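Stomon Shared Kitchen and Break Area - Progress Report, January
Prepared for Shu-fen Liao, Facilities

Seven of the eight tasks on the Stomon list are finished. The eighth is the drawer labels, which have been "nearly done" for longer than I'd like to put in writing.

We have spent $220 so far, mostly on shelf bins from Kodikara. The sorting rule is simple: forks, spoons and mugs go back to the kitchen, and phones, game controllers and tools go home with whoever brought them. Compliance is strong until lunch. 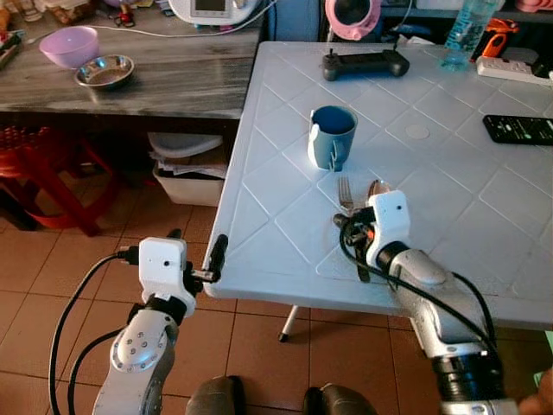
The white plastic table remains our weak spot. It is the closest flat surface to everything, so it attracts everything, and a mug will happily share it with a power strip. Kamonchanok Yimyam has proposed a clearing round at the end of each Friday, and we have tried it for 2 weeks. People are now quite good at Fridays.

Still needed from you: approval for a second cutlery tray, and a decision on the Hinex cabinet - keep it or let it go, but it can't stay in the hallway.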